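18 Jan 2018

Festival workshop notebook, crime strand. Mostly typed up from the meeting at Turunen this morning, with my own additions after lunch.

Present: Siiri, Oona, Yutong, me. Tsutomu joined by phone for the first half and then lost the line.

Dates are fixed. The crime weekend stays in July and we keep the upstairs hall at Turunen for both days. The hall seats 263 with the balcony open. Siiri wants the balcony closed for the Saturday morning panel so the room doesn't look thin. Agreed. Open it again from the afternoon on.

Program as it stands:

Saturday morning, panel on first novels. Three writers, Oona in the chair. Two of the three have said yes in writing.
Saturday afternoon, Esko Seppälä in conversation. Siiri to interview.
Saturday evening, readings in the bar. No tickets.
Sunday morning, plotting workshop, Yutong and me.
Sunday afternoon, translation session with Tsutomu Chiba, then the closing panel.

The Sunday afternoon is too full. The translation session ran over last year and everyone in the closing panel stood in the corridor with their coats on. I suggested moving it ahead of the workshop. Yutong pointed out that the same people want to go to both, and that they would be worn out by lunch. Left open. Tsutomu would rather have 55 minutes and a strict stop than a longer slot with people leaving. I'd go with that.

Seppälä: his new one is the third Gastenis book and Siiri has the proofs. She has read two thirds. Her view is that it is slower than the second and better for it, with the ferry company plot kept in the background until late. The question is how much she can ask without giving away the harbor master. She is going to write out her questions and let Oona, who hasn't read it, go through them and say what she has guessed. Good test. Do the same for the other interview if we get one.
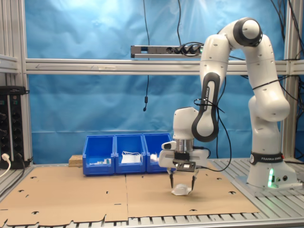
Plotting workshop, longer notes, as I said I'd write these up.

We tried the card method on ourselves before Christmas and it half worked. Each person gets 11 cards and writes one event from the crime on each, in the order it happened. Then they lay out the cards in the order the reader finds out. The gap between the two rows is the book. That was Yutong's way of putting it and it got the idea across faster than my handout.

Where it went wrong:

People wrote scenes on the cards when we wanted events. "Detective visits the sister" is a scene. "Sister burns the letter" is an event. Say this at the start and put one of each on the board.

Two people had no crime yet. They sat there with blank cards and got unhappy. For July we need a ready-made one they can borrow. I drafted one last night: a bookkeeper at a small shipping office is found dead in the records room, the door locked from the inside, and a spare key turns up in the wrong coat. It's an old chestnut but that helps, everybody knows what sort of thing has to happen next. Yutong will fill in the dates and the alibis. I left the motive out on purpose.

The feedback round took too long. With 25 people we can't go around the room. Split into fives, each group picks one layout to show. Oona thinks the loud ones will always get picked. She may be right. Could draw names.

Also tried and dropped: having people swap cards with a neighbor and solve each other's crime. Fun for a few minutes, then it turned into a parlor game and nobody went back to their own book.

Handout needs cutting to one page. The section on red herrings can go. What I wrote there is that a false clue should still tell the reader something true about a person, and I can say that aloud. Keep the reading list but shorten it, and drop anything that's out of print. Last time I had three emails asking where to find the same book and I didn't know either.

Books for sale: Leson will run the table again, same terms. They want the final list of titles earlier this year. Last year the second box of Oona's novel came on the Monday after. I said we would send the list as soon as the first-novel panel is settled. Siiri to chase the third writer. If there's no answer by the end of next week we ask someone else — Oona has a name in mind, a former court reporter with a book coming out in spring.

Vendau offered to print the program. Their paper was too glossy to write on and people do write on it, they circle things and put down phone numbers. Asked for matte. Waiting for a price.

Tickets: weekend pass and single sessions, as before. Workshop to be sold separately from the pass. This annoyed a few people last year, so the wording on the page has to be plain. Yutong will redo it and send it around.

To do, me:
Finish the borrowed crime with Yutong.
Cut the handout.
Ask Turunen if we can have the small room next to the hall on Sunday for the groups.
Return Siiri's copy of the second Gastenis book, which I have had since the summer.
Write to Tsutomu with the part of the meeting he missed. He asked for two lecterns so that original and translation can be read side by side, and I don't know if they own more than one.

Next meeting same place, same time, in two weeks. Oona can't come before ten.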